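[공간 인터뷰] 작은 조리대에서 시작하는 한 끼
스커소프 생활관 공유주방 운영 담당자에게 듣다

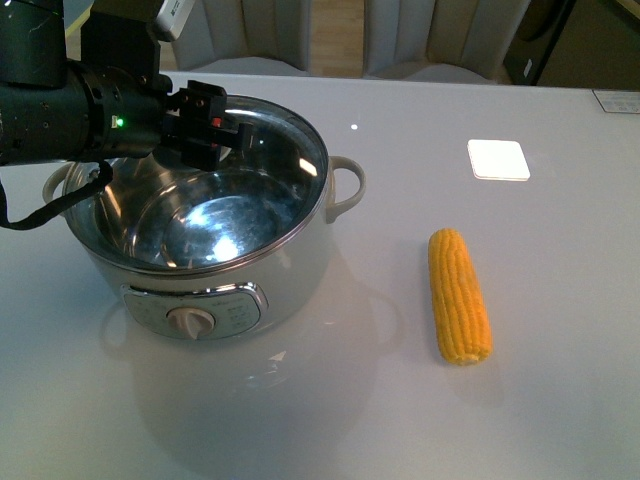

흰색 전기 조리 냄비와 껍질을 벗긴 옥수수. 스커소프 생활관 제공

스커소프 생활관은 올해 9월 1층 공유주방의 운영 방식을 개편하였다. 개편의 핵심은 가스 화구를 줄이고 1인용 전기 조리 냄비를 중심으로 조리대를 다시 구성한 것이다. 본지는 주방 운영 담당자를 만나 그 배경과 향후 계획을 들었다.

담당자는 입주민의 식사 형태가 달라진 점을 먼저 언급하였다. "현재 생활관에는 99세대가 거주하고 있으며 대부분이 1인 세대입니다. 큰 화구보다 냄비 하나로 끝나는 조리를 원한다는 의견이 설문에서 꾸준히 나왔습니다."

공유주방에는 전기 냄비를 쓸 수 있는 자리가 13석 마련되어 있다. 조리대 상판은 모두 흰색으로 통일하였다. 담당자는 "얼룩이 바로 눈에 띄어야 다음 이용자를 위해 닦게 된다"며 "어두운 상판을 쓰던 때보다 청소 관련 민원이 줄었다"고 설명하였다.

냄비 선정 과정에서는 내부 재질과 조작 방식을 중점적으로 검토하였다고 한다. "안쪽이 스테인리스인 제품은 여러 사람이 써도 관리가 수월합니다. 조절부도 손잡이를 돌리는 방식이어서 연세가 있는 입주민께서 편하게 쓰십니다. 양쪽에 손잡이가 있어 옮길 때 두 손으로 잡으시도록 안내하고 있습니다."

첫 조리 교실의 재료로 옥수수를 택한 이유를 묻자 담당자는 손질이 간단하다는 점을 들었다. "껍질을 벗기고 밑동을 잘라 낸 뒤 물과 함께 넣으면 됩니다. 긴 것은 반으로 잘라 넣으시라고 권합니다. 교실은 한 회에 6명씩, 40분간 진행합니다. 삶는 동안에는 보관 선반 이용법과 음식물 배출 요령을 안내합니다."

어려운 점도 있었다. 담당자는 "사용 후 냄비를 물에 담가 두는 경우가 있는데, 전기 제품이므로 본체를 물에 담그면 안 된다"고 거듭 당부하였다. 내부는 충분히 식힌 뒤 부드러운 수세미로 닦고, 겉면은 물기를 짠 행주로 훔치는 것이 원칙이다. 철 수세미 사용은 금지된다.

생활관은 조리 교실의 재료를 감자와 단호박으로 넓히고, 인근 페도슬리 생활관과 조리법 자료를 공동으로 제작할 예정이다. 담당자는 "주방을 한 번도 이용하지 않은 분들께서 우선 냄비 하나로 시작해 보시기를 바란다"고 말하였다.

공유주방은 입주민이면 누구나 이용할 수 있으며, 조리 교실 신청은 1층 안내 창구에서 받는다.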